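The last week of a tenancy, from someone who cleans up after them

She does end of tenancy cleans. Flats mostly, the odd house, eight years of it now, all in and round Gronton. Doesn't want her name in this and I said fine. We met at half seven in the morning in the café next to the Flalto self-storage place, because she had keys to pick up at nine and a van parked where it shouldn't be. She had tea and a bacon roll. I had a list of questions and got through maybe half.

I wanted to know what people get wrong when they move out. She laughed at that for a bit.

"Where do you want me to start? They start with the kitchen. Everyone starts with the kitchen. Then they run out of puff and the hall gets nothing, and the hall is the first thing the agent sees when they open the door."

So start with the hall?

"No, finish with the hall. But leave time for it. An hour. People give it five minutes with a hoover while the taxi's outside."

She has a thing about halls. We came back to them several times and I've put most of it together here, though it didn't come out in this order.

The problem with a hall, she says, is everything ends up in it. You empty the bedroom into the hall. You empty the bathroom into the hall. By the last evening there's a heap by the front door and you can't get a mop past it. "And then it's ten at night and you're stepping over your own lamp."

Her answer is one box. One open box, small, on the floor by a door, and that's where the last bits go: the screws, the spare fuse, the allen key, the instructions for the boiler. No bags. "Bags get thrown out. I've seen a full set of keys go down the chute in a carrier bag. If it's in a box you can see it."

Cardboard?

"Whatever. Cardboard's fine. Don't tape it up, you'll want to get in it again. You'll want to get in it about nine times."

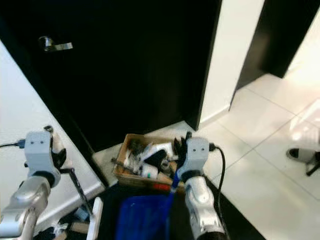 Small open box on the floor, by the closed door. White tile, dark door, white walls.

We got on to floors after that. White tile is, in her words, a pain and a pleasure. A pleasure because it comes up lovely. A pain because it hides nothing, and if it's glossy then whatever you used to clean it shows as well.

"People use too much stuff. That's the whole thing with gloss tile, too much stuff. They put half a bottle in the bucket and then wonder why it's streaky. It's the soap you're looking at. The floor's clean under there somewhere."

What she does: hoover first, then hoover again in the other direction, then warm water with a very small squirt of washing up liquid. Then plain water. Then a dry cloth under her foot, skating about. She demonstrated this under the café table. "Big tiles you can do in no time. It's the lines that get you."

The lines meaning the grout. Grey grout she likes, white grout she hates. "Whoever puts white grout in a rental has never lived in one." Grey forgives you. A soft brush and bicarb, twice a year, and at move-out you only go over the bits by the doors where feet turn. She wouldn't bother doing the lot on your knees unless there's been a spill or a dog.

I asked about bleach and got a look.

"Once, on one flat, I'd been told to. Took the colour out in patches. Never again, that was my money that month."

Doors next. I hadn't got doors on my list at all but she had plenty to say.

"Dark doors, everyone thinks they don't show dirt. They show everything else. Dust, fingerprints, hand cream. You get down low with a torch and it's like a police programme."

She does dark doors with a damp cloth, top to bottom, then dry straight off, same direction. No polish. Polish makes it worse a week later and the next tenant gets the blame. The bit people miss is the top edge — "you've got to put your hand up there, go on, do it when you get home" — and the bottom few inches, where the mop's been bashing it for years.

And handles?

"Handles are two minutes. Lever handles, you want to get behind, where it meets the round plate. There's always a ring of muck. Old toothbrush. Check it's not loose while you're there. If it's loose tell them, don't fix it, or if you do fix it don't tell them." She thought about that. "Don't put that." Then she said I could.

Skirting boards get their own speech. White skirting against a white wall against a white floor, and if one of the three is grubby the other two look dirty as well. She reckons most people could do nothing else in a hallway but the skirting and get away with it. Dry brush first or you're making mud. Then a cloth wrung right out. Along the top, then the face, then the corner where it meets the door frame, which wants a cotton bud or a fingernail.

"I had a girl working with me who did all the skirting sitting on a skateboard. Just pushed herself along. Brilliant. Wish I'd thought of it."

The café got busy at this point and I lost a bit of the recording to the coffee machine. What I've got in my notes is: walls — don't wash them. White emulsion in rentals is mostly cheap and it comes off on the cloth. A rubber, an actual school rubber, for scuffs. If it's worse than that, leave it and own up.

She feels strongly about owning up. An agent who finds one thing you've hidden will look for the rest. "They'll be in there with the inventory, and they will get it out, and they'll go line by line. If you've put a note on the worktop saying sorry, mark behind the bedroom door, they'll relax. Usually. Not always, some of them are on commission I think."

Money. I asked what people lose.

"Last one I heard of was 800 off the deposit. For a two bed! Cleaning and a door. I'd have done the cleaning for a quarter of that."

And the door?

"Somebody'd stuck hooks on it. Those sticky ones that say they don't leave a mark. Took the finish off when they came down. You can't patch a dark door, you see it every time the light comes on."

So no hooks. Or hooks, but warm them with a hairdryer first and pull down slowly, and even then she wouldn't on a door she didn't own. She's seen a hair dryer do damage too.

We talked a while about packing, which isn't her job, only she always walks in on it. She'll arrive at the agreed time and they're still wrapping mugs. She used to wait in the van. Now she'll pick up the tape and join in, as otherwise she's there till dark.

Her rules, such as they are. Pack the room you're standing in. Shut the door when it's done and don't go back in. Shutting the door is the important bit, she said it several times. A finished room with an open door fills up again — someone puts a coat down, then a bag, then there's a bike.

"I tell them, close it. It's done, it's gone, you don't live in there any more. Some of them get a bit upset to be honest. I had one fella standing with his hand on the handle. I went and did the oven."

Boxes smaller than you think. She's got no time for the big ones the removal firms sell. Books in a big box is a bad back and a split bottom. Esell, the hardware shop on the ring road, sells small plain ones flat in bundles of 30, and she keeps a bundle behind the van seats and hands them out. Doesn't charge. "Saves me hours. Cheapest thing I buy."

And little things left on the floor. She wasn't cross about it exactly. There's always something, she says. A toy, a bit of a gadget, a charger for something thrown out years ago. It's by the wall or just round the door frame and they've walked past it so often they've stopped seeing it.

"I don't bin it. People think we bin it. I put it in the box with the other bits, and I send a message, and half the time they go, oh my god, I've been looking for that." And the other half? "Never hear back. I've got a drawer."

What's in the drawer?

"Remotes."

I had a question down about products, since readers always ask. She was vague on brands and I don't think she was being careful, she just doesn't care much. Washing up liquid, bicarb, white vinegar for the taps though never on anything stone. A good stack of cloths, more than you'd think, changed often. One decent squeegee. The Zinchenko building, which is the tall one by the station, supplies its tenants with a cleaning kit in a cupboard on each floor, and she says it's hardly ever touched. "Brand new mop in there, wrapper still on. I know because I check every time I'm up."

Does she do that building a lot?

"All the time. April's mad. Everyone moves in April, don't ask me why, and then they all want the same lift."

She tried counting floors mopped once, on the back of a receipt, and came out at roughly 2,000. She didn't look pleased or otherwise. Asked if I wanted the other half of the roll.

I asked what her own hallway is like.

"Shoes," she said. "Don't come round."

It was getting on for quarter to nine and she was looking through the window at the van. I got one more in, which was what she'd do with only an hour left before handing over keys. She did it on her fingers, coat already half on. Bathroom, ten minutes, taps and loo and mirror and forget the rest. Inside of the oven door, just the glass. Windowsills. Then walk backwards to the front door doing the floor as you go, with the box out ahead of you so you're not reaching over wet tile for it. Lights off behind you. Photos of every room before you start and again after, with the doors open and then with them shut.

"And take your shoes off," she said. "All that work, then they walk back in for the phone charger in their boots."

Then she went. Left the tea. There was no ticket on the van, I looked.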